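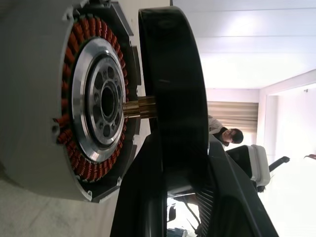 Motor Repair and Rewinding: Frequently Asked Questions

Who may send a motor to the Borberg workshop?
Any household, business or school may do so. An account is not required. Trade customers should quote their Gillasero account number on the job form.

What does an assessment cost?
The assessment fee is $275, including GST. It is credited against the final invoice if the repair proceeds. Freight is charged separately.

How long will the assessment take?
A written quotation is normally issued within seven business days of receipt. Delays may occur in February, when irrigation pumps are given priority.

Are brushless motors accepted?
Yes. Please send the controller with the motor where possible, and label all leads before disconnecting them.
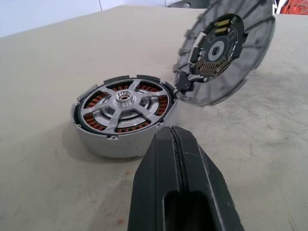
Brushless motor housing with copper stator windings.

May I dismantle the motor myself beforehand?
Customers are asked not to. If the motor is already in pieces, place all fasteners, shims and bearings in a sealed bag and include it in the carton.

What warranty applies?
Rewinds are covered for 1,000 operating hours. Bearings supplied by the customer are excluded. These terms are in addition to your rights under the Australian Consumer Law.

What happens to motors that are not collected?
Storage is free for 3 months after notice of completion. Arrangements for longer storage must be made in writing with the Tudose depot.

Contact us | Privacy | © Vimon Electrical Services | Last updated 5 July 2018 | Back to top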